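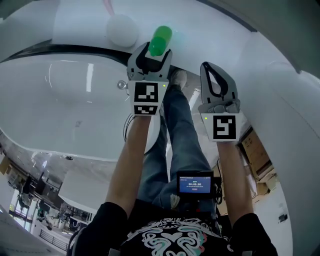 Page 1 of 14

Minutes, Besden demonstration group
February 14, 2022

In the room: Ruba Chidiac (chair), Dzintra Laur, Nelly Ayala, Thịnh Hứa. Raghda Karaki on the phone until item 3. Minutes by Nelly.

1. Last minutes
Accepted, with Dzintra's name spelled right this time.

2. Bathroom tasks
Thịnh reported on the bathtub work, and it was a pleasure to hear! The person demonstrating wears the hand-held grippers and works over the tub, with one gripper closed on the bottle and the other left free. The bottle is the green plastic one with the rounded cap. Everyone liked how natural the reach over the rim has become – Raghda said she would have guessed it was a different task from the one we tried in June.

Dzintra asked about glare. The inside of the tub is glossy and throws back bright streaks, and she wants to know whether the tags on the grippers still track well when the window light is strong. Thịnh will pull 20 recordings and go through them with her. If they hold up we keep the tub where it is.

Agreed: 200 demonstrations of the bottle task before anything new is added. Ruba would love to start on the two-handed version (one gripper holds, the other turns the cap) and was talked into waiting.

3. Timer habits
Short discussion. Check that the screen reads 00:00:00 before each new take, and say the task name out loud. Raghda has had to trim several starts by hand and would be so happy to stop doing that. She left the call here.

4. Mornine
Dzintra showed the first training curves from the Mornine set, 1259 demonstrations in all. Very encouraging on picking up, weaker on putting down. Thịnh thinks people let go too fast when they demonstrate – he does it himself – and offered to write a half page on slow releases. Yes please.

5. Other business
Bataineh has asked for a visit. Ruba to answer.
Spare straps for the small screens: Nelly to order.
Onum budget held over.

Actions
Thịnh: recordings for the glare check, note on releases
Dzintra: glare check with Thịnh
Ruba: reply to Bataineh
Nelly: straps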